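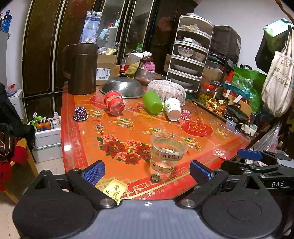 For Pichit Boonyarit, the best table in the house was always the one the children were told to keep their elbows off, and he told us so more than once over the long afternoons we spent in Khunthong. We have come to think that he was right, and that his remark holds for a good many of the homes we visited.

Figure 4. A lacquered table in red and orange, painted with peony flowers and green leaves, with a Greek-key border along the front edge.

4.2 Festive furniture and everyday use

Of the 59 households that were kind enough to let us in, 12 kept at least one painted piece that came out, or was uncovered, only for the New Year and for weddings. The rest used theirs all year long — for homework, for sorting beans, for the mail — and were a little surprised that we should ask. Flowers were by far the favorite subject among both groups, and the peony, with its old ties to wealth and good fortune, was the one our hosts most liked to talk about. Borders drew much less comment, although several older people in Drinden could tell us where they had first seen the pattern on their own table, and one remembered a very similar one on her grandmother's rice chest.

We had expected age to matter more than it did. Betetti (see Section 2) held that families grow more careful with a piece once it passes 50 years, and our interviews in Drinden give that view some support. In Khunthong, though, the oldest tables were often the hardest worked, and their owners spoke of scratches and tea rings with real fondness. We return to these marks of wear in Section 4.3, where the repairs are discussed at greater length.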